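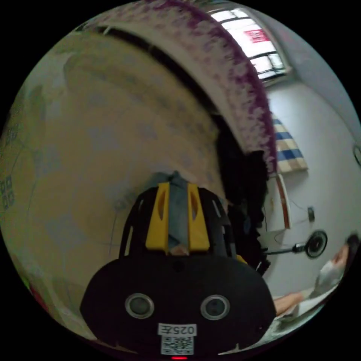
Gripper with yellow plates and label 025

Disk encryption asks for recovery key after every restart
Asked March 9, 2021

Hello all. I have a Stinard laptop with full disk encryption. Last week I changed one setting in the boot menu (I turned off the fast start), and now it wants the long recovery key at each restart. I type it, the system opens normally, but next time it asks again. Must I decrypt the whole disk? It is 600 GB and I would like to avoid this.

Answer 1
Same problem on my Jiren desktop. I reinstalled everything and it went away.

Answer 2
Please do not reinstall. The security chip keeps a measurement of the boot settings. When you changed the setting, the measurement did not match anymore, so the chip does not release the key. Save a copy of the recovery key on another device first. Then start the system, suspend the protection, restart 2 times and resume the protection. At this moment the new measurement is stored.

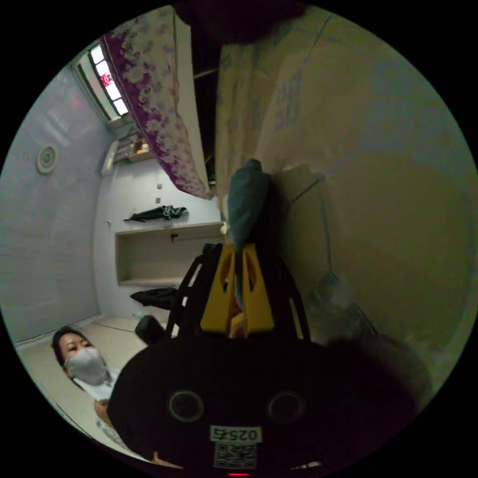
Is my data readable to others while the protection is suspended?
During this time the key is stored on the disk without protection, so keep the laptop with you and resume as soon as possible.

Answer 3
Check also the Mestitska dock, if you use one. With mine I had to unplug it before the restart.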